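Spare Room Clear-Out, Part 2

Quick one this time. Sorry it's late - the December issue ran long and I've had my head in closets ever since. For anyone new to the Drillholm neighbors' newsletter, this is the slot where one household empties a room and the rest of us get the leftovers. Last time it was Touran Sharifi's hallway. Now it's my back bedroom.

Rules I set myself. One bed, used as the table. Everything that's cloth gets looked at, folded, and goes in one of two piles, keep or share. No "maybe" pile. Had a maybe pile in the summer and it lived on the chair until Thanksgiving.

T-shirts first, because I own far too many and wear the same five. Most of them are event shirts. The Gendeck fun run, the library sale, a couple from jobs I'd sooner forget. Some still good! Just not on me. The method I've settled on, after trying the fancy upright fold from the Zovura booklet and losing patience:

Lay it flat, front down. Smooth it from the neck to the hem with the side of your hand. Sleeves in. Sides in to the middle. Then up from the hem, twice. Done. If the bed is soft the shirt slides around and bunches, so pull the sheet tight before you begin. I did not pull the sheet tight.
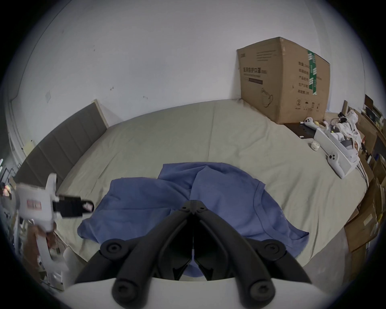

Blue T-shirt, not yet folded. Mask box in the corner.

Boxes are the other half of the job. I've been hanging on to big cardboard ones all year and they're good for clothes, nice and sturdy, but do cross out the old printing or tape a label over it. Otherwise somebody opens up what they think is masks and gets sweaters. Write on two sides, big letters, fat marker. Size and kind is enough - "mens L shirts", "kids pants". Don't write "misc". Please. The share shelf got so many miscs last winter that we ended up tipping them all out on the floor and starting over.

A few things I picked up along the way:

Check pockets. Found a bus pass and a button I'd been hunting for ages.

Fold on a bed only if you mean to finish the same evening. You will want to sleep in it.

Sheets next to the wall pick up dust, so wipe the wall down first. Mine has scuffs that won't come off with plain water. Tried dish soap, no luck so far. If you have a trick that works on flat white paint, send it in and I'll print it.

Stained or torn shirts still count, but bag them seperately. Mrs. Bošković cuts them up for cleaning rags and will take as many as we can give her. Cotton only, no zippers.

Drop-off is the same as before, the covered porch at number 79, any time it's light out. Leave it under the roof and not on the steps, we've had rain. If you can't carry a box that far, call Touran and she'll come by with the cart. Masks on at the porch and one household at a time, same as always.

Next up is the linen closet at number 66. They've asked for spare shelf liner if anyone has teh end of a roll. Any color.

13 January 2021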